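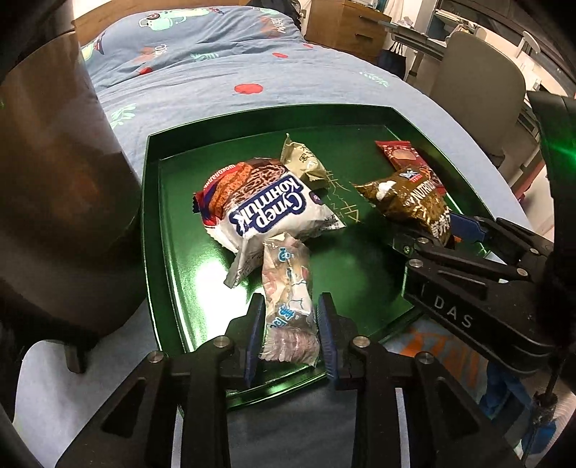
Photo: Dresarden Short Fiction

The Tray

My sister says the machines will be doing all of it by January. She has said so for 6 years. I put the kettle on and asked her what she meant by all of it.

"Tidying," she said. "Snacks on a tray. Tray to the cupboard. Done."

I cleaned rooms in the halls at Bumlow for most of my working life, so I know what a tray of snacks is. It is a wrapper that slides when you touch the one next to it. It is a packet stood on its end that wants to fall over. Put the lot on a bed, where nothing is flat, and you have a job a child can do and a clever firm can't.

The firm was called Narkden. One Friday they let us in to watch, 12 of us on plastic chairs. The blue fingers closed on a little white wrapper and lifted it, and a man behind me clapped.

"Now the big one," I said, louder than I meant to.

It went for the big one. It nudged it, thought about it, and nudged it again. I could have stripped the bed in that time. Somebody from the firm told us it managed 40 packets in every 100, and that this was very good.

"And the other 60?" I asked.

He said they were working on the other 60.

My sister drove us home past the Semeniuk bakery, which still had its lights on. She talked about next year the whole way - prices, models, whether it would do stairs. I ate a biscuit out of my coat pocket and brushed the crumbs off her seat by hand.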